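# Pranora two-arm kit for upholstery cleaning, anyone running one in a small shop?

**flarkberg_seating**

We do rental furniture, mostly event stuff. Tub chairs, ottomans, benches. Everything comes back with crumbs and hand marks on it and two of us spend half the morning wiping it all down before it can go out again. 164 seats in stock right now, more by September if the new hall contract goes through.

The Pranora dealer is offering us the wipe-down kit. Two arms on a stand, a head camera, one hand with fingers, one plain gripper for the cloth. Lease is 493 a month with 300 up front for setup. They also have a "guided teaching" plan where someone comes out and does the first few pieces of furniture with you. No price on that yet, they keep saying it depends.

What I want to know before I sign:

- does it cope with velvet. Most of our tubs are velvet
- curved backs, can it get down in the gap between the seat and the back or does it just pat the flat part
- how much floor does it need, really. The brochure has it in a huge empty hall, ours is a back room with shelving
- is the teaching visit worth paying for or can you work it out yourself

Not looking for "just hire a student" answers please, we tried that. Also seen the Jonetti one but it's a single arm and it wants the chair clamped down, no thanks.

---

**ledesma_workroom**

Had ours since the spring, same kit, two arms. Small reupholstery place, we use it for the last wipe before pickup and for dusting floor stock.

Velvet: yes but. Dry cloth or barely damp, light pressure. It will drag the pile whichever way the stroke goes so you get streaks all over the seat, darker and lighter. Same as you'd get with your own hand to be fair. Ours went in circles out of the box and the seats looked terrible. Reteach the stroke so it's all one direction, back to front, and lift at the end instead of scrubbing back. Took me an evening. After that most of the tubs needed one pass with a soft brush by hand and that was it. So it does save time on velvet, just not all of it.

On brown and other dark colors you see every stroke. Cream is easier. Our gray wool blend you can't tell at all.

Curved backs are the weak point. The seat is fine, front edge is fine, the top rim is fine if you teach it slowly. The crack where the seat meets the back it mostly skips. The gripper with the cloth in it is fat, the cloth bunches up and rides over the gap. I do the gap with a crevice tool first, by hand, then let the arms do the rest. If the dealer says it cleans the gap ask them to show you on one of YOUR chairs, not the square one they bring.

Cloth matters more than I expected. Thin white microfiber, folded once. Thick terry falls out of the fingers. We had a whole batch of blue ones that left lint everywhere, went in the bin. White shows you when it's dirty too. It does not know when the cloth is dirty, you have to stop it and swap. I stop it every four seats or so, dealer said ten, no way.

Floor space: ours lives in a room with tables and boxes in it and it works fine. What it does need is clear space where the arms swing. Elbow room is wider than it looks. Mine clipped a shelf bracket in the first week because I'd measured with the arms tucked in. Measure with them out!

Cables: tape them. Or get the clip set, which should be in the box and isnt. Tile floor here, tape holds ok, peels up if you mop.

Teaching visit. I paid, wouldn't again. The guy was nice, did two chairs, both with flat seats, gone by lunch. The manual has the same steps. What would have been worth paying for is somebody to sit and do curved backs with me.

---

**tubchair_trader**

dont lease. buy used. I got mine for 2833 with both grippers and the stand and that's under six months of what you'd pay them

---

**ledesma_workroom**

Check that math, 493 x 6 plus the setup is over 3200, so ok yes it's under. But used you get no arm swap if a joint goes. Ours had the left wrist replaced in month two and it was covered. I'd want that the first year at least. Also ask whether the software license moves over with a used one, on mine it's tied to the account.

---

**night_shift_linens**

We're on the hospitality side, lobby chairs and banquettes, so take this with that in mind. Had the kit on a trial, didn't keep it. Not a bad machine. Just slow for us. Our people do a lobby chair in a couple of minutes and it took the arms a lot longer than that, plus someone has to bring each chair over and turn it around for the back. If you've got a person in the room anyway doing repairs or tagging stock, then it makes sense, they can feed it chairs in between. If you have to pay somebody just to feed it then no.

Things I'd ask the dealer:

1. Can you save a taught routine per chair model? On our trial version you got a handful of slots and then it wanted the bigger plan. You have mixed stock so this will bite you.
2. What happens if the chair is in a slightly different spot. Ours was ok with small shifts. If the chair was rotated it wiped air on one side. We put tape marks on the floor for the feet and that mostly fixed it.
3. Does the fingered hand do anything in the wipe routine. In ours it was meant to steady the chair while the other side wiped. Light chairs still slid on tile. Rubber mat under the chair, problem gone.
4. Trial length. Push for a full month. First week is all setup and swearing.

Velvet I can't speak to, ours was all vinyl and a bit of woven stuff. Vinyl it did nicely, no streaks. Spray it yourself first, there's no sprayer in the kit and the add on one leaked on ours.

Agree on skipping the paid teaching visit. Or haggle, they threw in a second one for us when I said I was sending it back.

---

**flarkberg_seating**

Super useful, thank you all. Didn't know about the routine slots, nobody at the dealer mentioned it. We have at least a dozen models so I'll get that in writing first. Going to ask for the month trial and make them demo on one of our velvet tubs, with the gap.

Used is tempting but I think the swap cover wins for year one. Will measure the back room tonight with a broom handle for arms, lol.

One more for ledesma if you're still reading, when you retaught the stroke did you do the seat and the backrest as one routine or two? And did you move the chair in between or leave it facing the stand?

---

**ledesma_workroom**

Two routines. Seat first with the chair facing the stand, then the inside of the back, don't move it. Outside of the back is a third one and you do have to turn it for that. Name them properly when you save, I have four called "seat new" and no idea which is the good one.
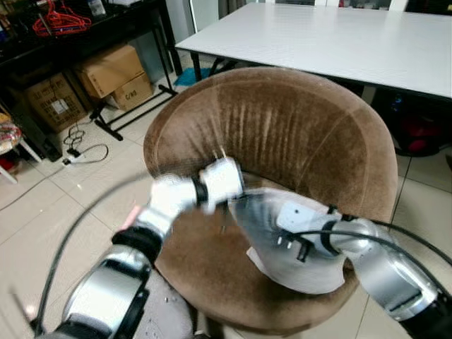 For the rim go slower than you think, about half the default speed, and start from the left arm of the chair so the cloth trails behind the gripper. Fresh cloth before the rim too, that's where all the dust sits. Post how the trial goes, I'd like to know if they've fixed the gap thing on the newer ones.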